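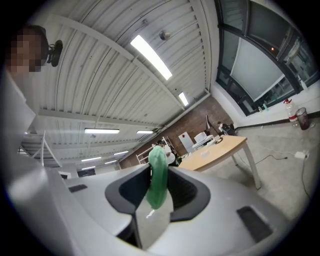

Paid participants wanted: soft item handling and sorting sessions, March

Clodico is looking for 36 adults to spend a half day picking up, passing along, sorting and putting away soft household things. Socks, scarves, cloth toys, dish towels, the stuff that ends up at the bottom of every closet. The sessions are paid. They are also repetitive, and if you have answered a call like this before and come away feeling oversold, please read the whole page before you write to us.

Why we are asking

We were hired by Rumivance, which sells a home storage system called Zusten. The claim that comes with Zusten is that soft things put away in its divided bins are easier to find and stay put away longer. Maybe so. We have read the claim several times and can't find where it came from. The evidence we were sent was a customer survey filled in by people who had already paid for the bins, and people who have paid for bins tend to like them.

So we want to watch ordinary people handle ordinary soft things, with the bins and without them, and see if there is any difference worth talking about. Rumivance has agreed in writing that we can publish whatever we find. Mabli Pugh, who runs the sessions, would not have taken the job otherwise.

What you will do

You will get a mixed pile and a set of places to put it. You sort the pile, take a break, and then find certain items again when asked. After that you do it with a different setup. The order changes from person to person and we won't tell you beforehand which one you are starting with.

Soft things are harder to study than boxes. A cardboard box goes on a shelf the same way every time. A plush toy gets squashed, folded, stuffed in sideways or balanced on top, and two people asked to "put it away" will do two different things and both be sure they are right. We are not going to correct you. If your habit is to throw everything in one bin and close the lid, do that – it is as useful to us as careful folding, and we suspect it is more common.

You will be on your feet for most of the session, with some reaching and bending. Tell us if you need a chair and we will set the tasks up at that height.

Who can apply

Anyone 18 or older who can commit to both visits. You do not have to be tidy. We would like a fair number of people who aren't, since studies of tidying attract people who enjoy it, and that has spoiled plenty of them.

Please don't apply if you work for Rumivance, sell storage products, or organize homes for a living. We also can't take anyone who has a Zusten system at home.

Pay

$50 per visit, 2 visits, paid at the end of each one. If you decide to stop partway through a visit, you are still paid for that visit. There is no bonus for finishing fast and no gift bag of bins.

What we can't promise

We can't promise this will make your house neater, teach you a method, or change how you feel about your closet. Nor can we promise a clear result. With a group this size a small effect may not show up, and if it doesn't, the report will say that.

How to apply

Write to Yoon-hee Cho at Clodico, Room 2601, with the reference "Soft Items." Give your name, the times you are free in March, and one or two sentences on where your clean socks are right now. Applications are open through the end of February 2022. Everyone who writes will get an answer, including the people we turn down.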